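Print this page | E-mail this page

Dzene Personals - Progress report to the Sorkell Fund
Second period, through July

We are happy to send this one in! The first report was mostly plans and apologies for plans, and this time there are real ads on a real site with real grown-ups answering them. For anyone at Sorkell who is new to the file, Dzene is the free personals board for single adults in Tositz and the towns along the river, and your grant pays for the moderation desk, the ad-writing evenings and the hosting.

Where the board stands

At the end of July there were 393 live ads on Dzene, all of them read by a person before they went up. We had told you we would be pleased with 300, so you can imagine the mood in the office. Men still post more than women, though the gap has been closing since spring, and the over-fifties section (which we nearly left out of the first design!) has become the busiest part of the board after nine at night. People there write long, funny ads and they answer each other properly, in paragraphs.

Fetwood came on as its own area in May. We were nervous about that one, as it's a small town and people were afraid of being recognized by a neighbor or a boss. So we let Fetwood members post with no photo and only a first initial for as long as they like, and show a picture privately once they have swapped a few messages. It worked so well that we have now opened the same choice to everybody.

The moderation desk

Every new ad gets read within a day, most of them the same evening. In this period we turned down 34 ads. The larger share were copied word for word from other sites, often with a borrowed model photo, and a handful were selling something. We write back to every person we turn down and tell them plainly what would need to change. Several came back with an ad of their own, and those are some of our favorites on the board - once the borrowed adjectives are gone you get the bowling, the divorce, the dog who sleeps on the bed.

The report button has moved to the top of every message. It used to be at the bottom, below the signature, and on a phone you had to scroll for it. Reports went up the week we moved it, and we were glad to see that. We also added a short note that shows up when somebody mentions money, gift cards or moving to another app in their first few messages. It doesn't block anything. It simply says what kind of trick often starts that way and where to write if you feel unsure.

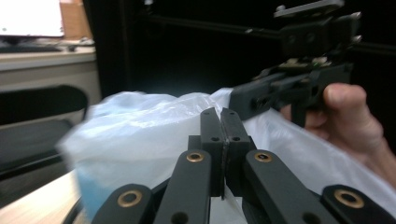 The ad-writing evenings have been the best part of the whole period for us. We hold them in the back room of the library in Tositz, starting at 6:30, with coffee and far too many cookies. People bring a draft, or a blank sheet, and we work on it together. The exercise that gets everyone talking is the 100-word ad: say who you are, what you'd like to do on a first date, and one thing you won't put up with, and stop when you hit the limit. The room goes very quiet and then very loud. A lot of folks find it easier to write each other's, so we let them trade.

We added a half hour on meeting safely, which covers picking a public place, telling a friend, getting yourself home, and how to say no thanks by message without vanishing. That last piece was asked for by members and it now takes up most of the half hour.

What went less well

The text message reminders were a flop. They arrived late or twice, and people found them pushy, so we switched them off in June and have moved what was left of that line over to hosting. We cleared this with your office by e-mail at the time.

The search page is still slow when you filter by town and age together. The fix is written and being tested now. And the Fetwood writing evening had to be called off once when the heating in the hall broke down, but we ran it again later in the month and the turnout was better than we'd have had the first time.

Money

Spending is on track. Moderation came in a little under, hosting a little over, and the cookies are entirely our own problem. The full sheet is in Attachment 2.

Next period

We want to open a friendship-only section, which members ask for all the time, and offer a third writing evening for people who work nights, probably in the morning with breakfast. We would also love to have someone from Sorkell come and sit in. Bring a draft if you're single!

Dzene Personals, Tositz

Print this page | E-mail this page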